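Lernville Community Kitchen: how we're getting on
Second report to the Gratent Fund

Hello again, and thank you for being so patient about the accounts, which Gijs has now sent over separately (shout if the second sheet won't open, it was being funny on my laptop too).

Last time I wrote, in January, we had a lease, a set of keys and a kitchen with no working extractor. I'm happy to say we now cook in there four evenings a week! The extractor took far longer than I promised you it would. The first firm came, looked up, sucked their teeth and never rang back. The second lot, Zarus, were lovely but had to order a part twice, so the opening slipped and we ran the first few suppers as cold ones. I got very good at potato salad. People came anyway, and a fair few of them have kept coming.

The suppers themselves are pay-what-you-can, as we said in the application. We've served 600 meals so far against the 400 we put down for this stage, and I'd put most of that down to Hằng Châu, who took over the menus in the spring. She started with things that stretch – big pots of rice porridge, braised tofu, a cabbage soup that my own children now ask for – and then began asking the regulars what they used to eat at home. That has changed the place more than anything else we've done. Cledwyn Kneath turned up with his mother's recipe for cawl written on the back of a gas bill and stayed to cook it. He's been in the kitchen most weeks since.

The cookery classes have been patchier and I don't want to dress that up. The beginners' course filled straight away and everyone finished it. The one for teenagers did not go well. We put it on too early, clashing with football and with tea, and by the end there were two of them left, both very keen and both, I suspect, there for the flatbreads. Jomar Buenaventura has talked to the youth club and we're going to try it again later in the evening, in their building, with a couple of camping hobs. It'll cost a bit less than the original plan, so I'd like to ask whether we can move what's left in that line over to knives and chopping boards. The ones we were given are past saving.

Food supply is steady. Triệu, the grocer's by the station, lets us have greens and herbs at closing time, and we've an arrangement with two of the allotments for the summer glut. Meat is the thing we're always short of. Prices have gone up since we did the budget and I've quietly moved us to meat on 2 nights instead of four. There was one grumble, about sausages.

Now the open day, which you asked to hear about. We had drinks and cake, then short talks, and then a hot supper for anybody who wanted to stay on (nearly everybody did). Đức Cao did the talk on eating well on not much and had people laughing about lentils, which I wouldn't have thought possible.

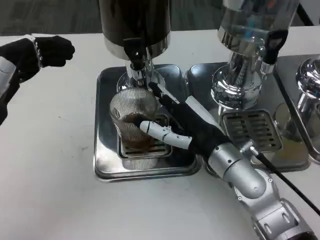 Lernville, 14/06/2022

A few things for the next stretch, then. We need a second person with a food hygiene certificate, so that the whole place doesn't stop when Hằng goes on holiday. Cledwyn has said he'll do the course if somebody sits next to him for the computer part. The back door still sticks and the landlord knows. And I'd love to start a proper lunch for older neighbours, maybe once a fortnight to begin with, though I haven't costed it yet and won't pretend I have.

On money, we're under on equipment and over on food, and the one nearly cancels out the other. Gijs has marked the places where he'd like your say-so before we spend any more. The knives are the urgent one, if you could look at that first.

Do come and eat with us when you're next this way. Supper's at six and the cawl goes quickly.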